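17 August 2021

Spent the whole morning on the Skurkia rulebook and my eyes are crossed. We're up to 58 rules now (58!) and I swear 15 of them are the same rule about cables wearing different hats. I cut four before lunch and felt great about it, then put one back.

The big argument is still what counts as a clean start for a folding run. The Riquelme draft says "workspace clear," two words, and everybody reads them differently. I want every item allowed on the table written down before the arms get power – even the boring stuff. 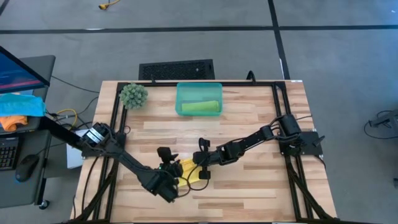
My rule 12 is the one I'd fight for: if both grippers have hold of the same item, no hands go over the rail until one lets go. I wrote it with the yellow cloth in mind, bunched up between the two of them, and I'm adding a line that the teal bin stays on the far half of the table while they work. Floor cables get their own page, ugh. Tomorrow I read all of it out loud and see what survives.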